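Review: Drurkham, a virtual reality listening room

Reviewed on Monday, February 27, 2023

I'd put off Drurkham for months. Most VR concert pieces I've sat through treat the music as wallpaper for somebody's particle effects, and the blurb for this one (a string quartet "you can walk inside") didn't make me hopeful. Faltex, the studio behind it, charges $19 for the home version, so I bought my own copy and ran it on a two-year-old standalone headset in the spare room.

The music is by Gönül Kaplan, a single quartet in six movements, and it's very good. I want to get that in early. It's dry, patient writing with long gaps in it, and I would happily have paid for the recording alone.

The trouble starts once you can see things. Each movement gets its own environment and you're dropped into it with no way of skipping ahead. The first is a kind of quarry at dusk. Each player is represented by a column of light that thickens when they play, and you can wander up to the cello column and hear more cello. Fine. I did that for a minute and then stood still for the rest of it, because walking around made the balance lurch in a way the composer surely never asked for. Go too close to the viola and the first violin more or less leaves the building.

Movement three is better. The colours drop out, the floor goes, and you're left with the sound placed very precisely around your head. I took the headset off halfway through to check whether I was just relieved to have less to look at. Partly, yes. But the spatial mix is careful work, and on decent wired headphones it beats what comes out of the headset's own speakers by a long way.
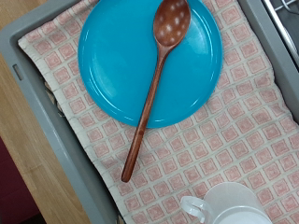 Turquoise plate on a pink-checked dish towel.

Movement five is the one in all the trailers. You pick up glowing objects and throw them, and the quartet is meant to respond. I threw a lot of objects. I couldn't hear any response I'd swear to in court, and on a second run, throwing nothing, it sounded the same to me. The notes on the Faltex site call this "generative listening". I'd call it something to do with your hands.

Comfort is mixed. There's teleport movement as well as smooth, which I was grateful for, but no seated mode, and the height calibration put me waist-deep in the quarry twice. Text in the menus is tiny. The October patch was supposed to sort out the menus, so I'd hate to have seen them before.

It also crashed once, at the end of movement four, and made me start again from the quarry. There's no save point in a piece where you can't skip. Whoever signed off on that has never had a kettle boiling.

For comparison, Porkis costs less and has a far weaker score, but it lets you choose your own seat in the hall and leaves you alone. I've gone back to it more often than I expected to. If you only want one of these on your headset and you don't already care about new chamber music, get that.

If you do care, wait for a sale and treat Drurkham as an expensive album with some scenery attached. Play movement three in the dark. Turn the controller vibration off in settings before you start, as it buzzes along with the cello and isn't always in time.

Score: 6 out of 10, most of it for the quartet.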